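Cookie-Hinweis: Diese Seite verwendet Cookies. Einstellungen | Akzeptieren

3.2 Ausgangszustand des Tisches

Untersucht wurde das Abräumen nach einer kleinen Zwischenmahlzeit. Als Unterlage diente eine weiße Tischfläche, auf der sich Krümel gut erkennen lassen.
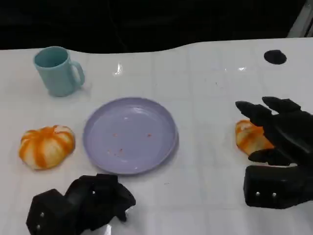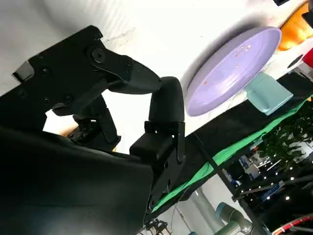 Abb. 4: Fliederfarbener Teller mit Krümeln, in beiden Aufnahmen.

Die Reihenfolge der Schritte war freigestellt. Gewertet wurde der Tisch als abgeräumt, wenn Geschirr und Speisereste entfernt waren – Dekoration durfte stehen bleiben. Magsi und Zaidi prüften alle 34 Durchgänge getrennt voneinander. Strittig blieben vor allem Krümel, die beim Anheben des Tellers auf die Tischfläche gefallen waren. Sie wurden als Rest gezählt.

0 Kommentare | 4 Mal geteilt

© Postton | Kontakt | Nach oben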